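Minutes of the October get-together, Vasau supper club
Taken by me again, so blame me for the spelling
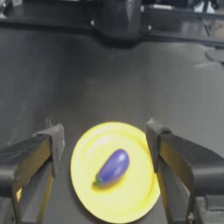
We got going at 6:40 once the chairs were sorted out. Jacqueline Gilbert ran things, Pascal Rey had the money folder, and I sat at the end with the notebook and most of the crackers (sorry, Pascal). Apologies from the two sisters who do the bread. They sent bread anyway, so they were forgiven very quickly.

Last month's notes
Read and agreed, with one fix. I had written that the big soup pot was going to Lacroix for the winter. It was only going for the weekend and it's already back on its shelf. I've changed it in the book.

Plates
This took up most of the evening! Jacqueline wants us to settle on one kind of plate for the shared table and stop bringing a mix from home. She's very much in favor of the yellow ones. Her feeling is that a dark tabletop eats up anything brown or purple, and last time people walked straight past the eggplant dish until someone moved it. On yellow, you see your food. Pascal likes them too but asked if we could please look at the price before falling in love.

So, the price. Bedura will do us a set of 70 for 394 dollars, delivered to the side door. Pascal thought that was fair but a lot in one go, and asked if we could start with fewer. Jacqueline is going to call them and find out if they'd split the order. I said I'd want a rim on them, even a small one, after what happened with the plum sauce. General agreement on the rim. There was a bit of back and forth about whether bright yellow would get tiring after a whole winter, and we went round the table on it. Most people were happy, two would rather have white, and one person wanted to know if we could have cake now.

Decided: yellow, with a rim, as long as the cost can be spread out. Jacqueline to report back next month.

The eggplant supper
We're keeping eggplant as the main thing for the next supper. I'd like to use the little ones, whole, one to a plate, baked and split open with garlic and yogurt. Pascal pointed out (fairly) that one little eggplant on a full-size plate looks lonely, and hungry people will say so. We talked about rice, then about lentils, then about rice again. Rice it is. The stall at Nenow usually has the small ones early in the day and I've said I'll go and get them. If they only have large ones I'll slice them and we'll all cope.

We have 12 people signed up to cook so far - which is plenty, but we're short on people to wash up. The sheet is on the inside of the pantry door. Please put your name on it, and please use a pen that works.

Tables
The tops need a proper wipe before we set out, with a clean cloth and not the gray one from under the sink. Crumbs and lint show up on a dark surface like you wouldn't believe. Jacqueline has asked for the table to be cleared of bags, keys and phones by the time the food comes out. I'm the worst for this and I've promised to use the hook.

Money
Pascal went through the folder. Dues are nearly all in, with nine people still to pay. He'll send one friendly reminder and then a less friendly one. We owe Jacqueline for dish soap and foil, and he paid her back on the spot.

Anything else
The left-hand oven is running hot again, so check your trays early. Someone left a very nice wooden spoon in the drawer, and it's mine now unless I hear from you.

Finished at 8:15. Next time Pascal brings dessert and I bring my own crackers.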